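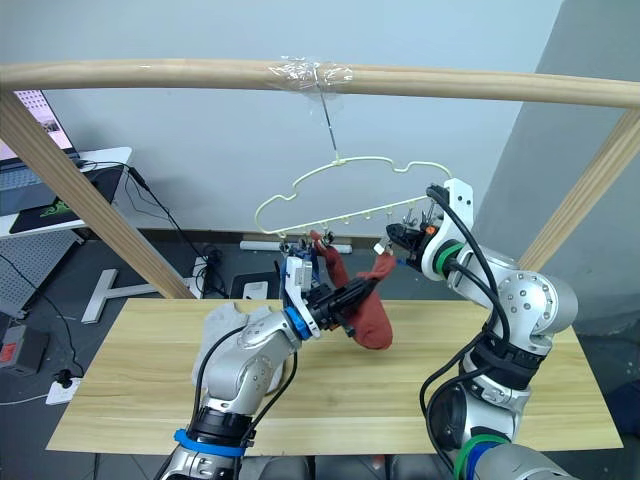 1. Summary of the fault

Our project was a two-arm cell that hangs small laundry on a clip hanger. The hanger is the kind sold for socks, with spring clips hooked through loops under a plastic bar. It hangs from a wire on a wooden rod over the table. The cell was set up in the student lab at Plirnmont and ran on the Hladun controller software, version 51, which the department already had a license for.

In March, during a long run, a gripper closed on the wire of a clip when it should have closed on the clip handles. The controller read this as a good grasp and started the pull-down move. The clip did not open. The arm kept pulling until the hanger swung into the other arm and the second arm stopped on a contact error. The first arm did not stop. One of us pressed the emergency stop. No one was hurt. One clip wire was bent and the tape holding the hanger hook had to be redone.

This report covers what we found and what we changed.

2. What the log showed

The log for the run has 3695 entries. The grasp in question is entry 2393. Finger force at that point was 70 percent of the limit we had set, and a normal squeeze on the clip handles gives nearly the same reading. The only thing the grasp check looked at was force. A thin wire held tightly between two fingers passes that check as well as a clip does.

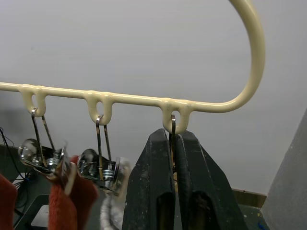
Finger width was recorded too, but nothing used it. When we plotted width for the whole run, the bad grasp was easy to pick out. The fingers had closed almost completely. We should have plotted this in the fall when we first tuned the gripper, and we did not, because the early tests used a single clip fixed to a stand and the fingers never missed it.

The clips on the real hanger turn freely on their wires. Every time a sock goes on, the bar tilts a little and the free clips swing. The planner took one picture of the hanger at the start of each cycle and assumed the clips stayed where they were.

3. Why the first arm kept moving

This was the more serious problem. Each arm had its own stop condition and neither one told the other. The Hillell safety relay in the cell cuts power to both arms, but only from the button or the gate. A contact error in software stops one arm only. We had assumed the two were linked. The wiring drawing shows they are not, and we had signed off on that drawing.

4. Changes made

The grasp check now needs both force and width. If the width is below the set minimum, the fingers open and the arm backs straight out.

The wrist camera takes a new picture just before the fingers close. This makes each cycle slower.

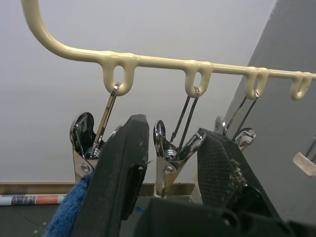 A contact error on either arm now holds both. We tested this by pushing on each arm by hand at low speed with a second person at the button. The hold worked from both sides.

We also replaced the finger pads with a set from Brullex. They grip cloth better, but they did nothing for the wire problem, and in hindsight we ordered them before we understood the fault.

5. Remaining problems

Clips that end up side-on to the camera are still missed. The program skips them and goes to the next one. We have no good test for a sock that is held by only a few threads, so it counts as hung. The width minimum was set by hand for this one hanger and would need to be measured again for another type.

The plotting script and the revised wiring drawing are in the project folder.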